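Irenell soft furnishings: cloths, covers and cushions

Gallery page, updated 7/4/18

Irenell is the small-print range in the Catska catalogue. It covers flat cloths, cushion covers and ready-filled cushions, all with a teal flower pattern on a pale ground. The page is meant for people who already own some of it and want to look after it, and for people who are deciding which pieces to order. Prices are on the order sheet and are not repeated on this page.

Notes on washing and folding are by Raelene Ruddock. Notes on fillings are by Kristaps Koppel. Where the two disagree (they do on drying), both views are given.

The pattern

The Irenell print has flowers in two main sizes. The larger ones are drawn open, with four or five petals. The smaller blossoms are outlines, and leafy shapes fill the ground between them. The repeat is not matched at the seams on any piece in the range. Customers who want matched seams should look at Vurska, where the panels are cut to the repeat and the price reflects it.

Teal is the only print colour at present. A rust version was sampled in March and did not go further, as the dye came up too brown on the cream ground. Leftover sample pieces were sold as remnants and are now gone.

Flat cloth

Sold hemmed on all sides. Use it as a table cover, a tray cloth or a loose wrap for a cushion that has seen better days. Wash at 40 before first use. Expect a small amount of shrinkage along the length and almost none across the width. The hem shrinks at a different rate from the body of the cloth, so a new piece may ripple at the edge after its first wash. Pull the hem straight while damp and press it from the back.

Folding: bring the corners together in pairs, hold the fold and let the rest hang before laying it down. A cloth folded flat on the table tends to trap creases in the middle. Raelene folds in thirds and then in half. Folding in quarters puts a hard line through the centre, and that line is difficult to iron out later.

Cream cloth with the teal print, held above a dark wooden table. The ribbed white hem runs out to the corner on the right.
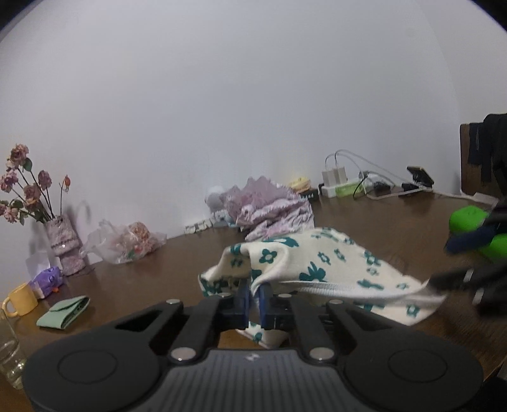

Cushions

Sold filled, or as a cover only. The cover opens along one side and the opening is hidden when the cushion stands on its base. The fleece type is softer than the flat cloth and does not need ironing. It should not be ironed in any case -- the pile flattens and does not recover.

Fillings come in two grades. The lighter one is fine for a chair or a bed. The heavier one keeps its corners better and is the one to order for a bench or a window seat. Both are washable, though the heavier grade takes a long time to dry and needs turning. Kristaps recommends drying the filling flat on a rack, away from direct heat. Raelene pegs hers out by two corners and reports no trouble with lumps. Customers have written in to support both methods.

To check whether a filling needs replacing, press the cushion from both sides at the middle and let go. A sound filling comes back to shape without help. If a hollow stays in the middle, shake the cushion from the corners and try again. A filling that fails the second time should be changed. The cover will usually outlast it.

White fleece cushion with teal flowers, on a brown wood-grain table. Pink and white patterned fabric is heaped further back, with a bouquet in pinks and reds to the left.

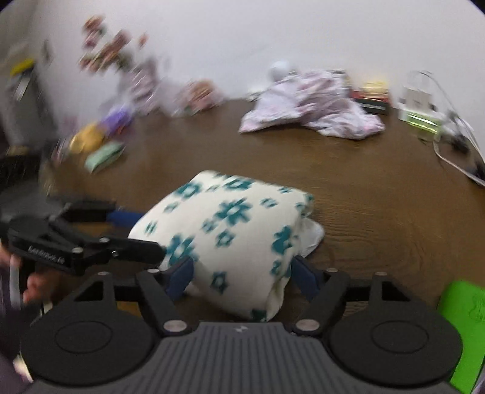 Fleece picks up lint from other fabrics, so keep it apart from towels in the wash and turn the cover inside out. Wash at 30 with a liquid detergent. Powder can lodge in the pile and shows up later as pale specks on the teal. Fabric softener is best left out. It coats the fibres and makes the surface feel greasy after a few washes.

Marks on the pale ground should be dealt with early. Blot with a clean cloth and cold water, working from the outside of the mark towards the middle. Do not rub. For tea and coffee, a drop of washing-up liquid in the water is enough. Ink is another matter and we have not found a treatment that removes it from fleece without leaving a ring. A bleach pen will take out the print along with the stain.

Sizes

Cushion covers are made in one size, 50 cm square. Measure the filling and not the old cover when ordering, as covers stretch with use. A filling that is slightly larger than the cover gives a firmer cushion and fills the corners. A filling that is smaller will slide about.

The flat cloth is 90 cm wide. Length is cut to order and hemmed after cutting, so the finished piece comes up 2 cm shorter than the cut length. State on the order sheet whether the length given is before or after hemming. If nothing is stated it will be read as the finished length.

Colour between batches

The ground varies a little from one batch to the next. Some cloth comes out cream and some closer to white, and the fleece is whiter than the flat cloth in every batch so far. The teal is more stable. Pieces that have to match should be ordered together, and the batch letter is on the paper band around each item. Keep the band if more may be wanted later. We cannot identify a batch from a photograph sent by email, as screens differ too much.

Direct sun fades the print before it affects the ground. Turn cushions on a window seat every few weeks so that both faces age at the same rate.

Storage

Cloths can be stored folded or rolled. Rolling is better for long storage -- use a cardboard tube wrapped in plain white paper, print side out. Change the fold lines on folded cloths from time to time.

Cushions should be stored standing, in a cotton bag, with nothing on top of them. Vacuum bags save space but both grades of filling are slow to recover from them, and the heavier grade may stay thin at the edges. If a vacuum bag is the only option, take the cover off first and store it separately.

Printed items should be completely dry before they go away. Damp cloth left in contact with itself can transfer colour, and teal on a pale ground shows it badly.

Repairs

The hem on the flat cloth is the first thing to wear. It can be unpicked and resewn once without losing much length. Use a polyester thread in off-white and a medium stitch. A cotton thread shrinks more than the cloth and pulls the edge in.

Seams on the fleece covers should be resewn from the inside with a slightly longer stitch. Short stitches perforate the backing and the seam will open again next to the repair. Spare thread in both shades can be added to any order.

Related ranges

Vurska: matched seams, heavier cloth, no fleece. Maldonado: plain colours only, same sizes as Irenell, and the cushion fillings are interchangeable between the two. A Maldonado cover in cream sits well beside the Irenell cloth, less well beside the fleece, where it looks yellow.

Questions about orders go to the Catska office. Questions about washing can be sent to Raelene Ruddock at the same address, with the batch letter if known.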